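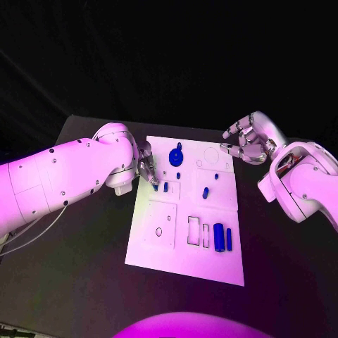
Setting up a peg insertion routine in Floteo

This page covers the insertion routine we run on the two-arm setup with the parts board. It assumes you have Floteo installed, both arms calibrated and the hand drivers running. If the hands do not respond to an open and close command from the console, fix that first.

The routine has four stages: locate the board, plan the grasp, approach, and insert with force feedback. Each stage is a separate node, so you can restart one without restarting the others.

1. Locate the board

Start the board tracker and wait for the pose to settle. The tracker matches the outer edges first and then the plates. It needs 18 good frames in a row before it publishes anything. If the pose keeps jumping, check the lighting before you touch the thresholds. Strong colored light shifts the white balance, and the edge detector in the older Dorkthorpe build handles that badly. Use the Rahman branch, which works on the brightness channel only.

Once you have a pose, overlay the board model on the live view and look at the corners farthest from the camera. A small rotation error is easy to miss up close and shows up there.

2. Plan the grasp

The planner takes a part name and returns a ranked list of hand poses. By default it samples 1,000 candidates and drops any that put a finger through a plate or through another part. For the pegs this takes a couple of seconds on our machine. You can lower the number, but below 206 it sometimes returns nothing at all when parts stand close together.

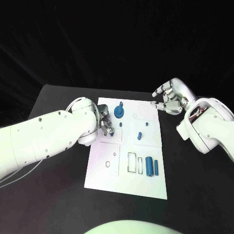
Arm assignment is set in the task file, under "active" and "standby". The planner does not choose for you. The standby arm still counts as an obstacle, so give it a parking pose that leaves the active one room to work. With the left hand holding a peg above the small square plate, as it is in this run, the right hand can stay open over the far right corner of the board. Keep the parking pose the same between runs or your timing logs will be hard to compare.

3. Approach

Set the approach height in the task file. The arm stops there, reads the board pose one more time and corrects sideways before going down. Do not skip the second read. Finger contact with the part moves it slightly in the grasp, and the first estimate no longer holds.

Yusri Santoso added a wrist camera option in May. It helps with small pegs - for larger parts you can leave it off.

4. Insert

Insertion runs in a slow spiral until the vertical force drops, then pushes straight down. The settings that matter are spiral step, maximum force and timeout. Change one at a time. Rings use the same node with the search mode set to "edge", and the grasp width has to be entered by hand. 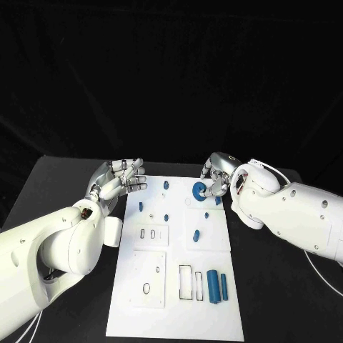 Right hand with the blue ring, left hand open.

If the insert times out, the arm goes back to approach height and tries again from the second pose read. After three failures it stops and holds the part. Clear the error from the console, not with the stop button, or you will have to home both arms again.

Logs go to the Bukar folder by default. A full run comes to about 135 megabytes with video turned on.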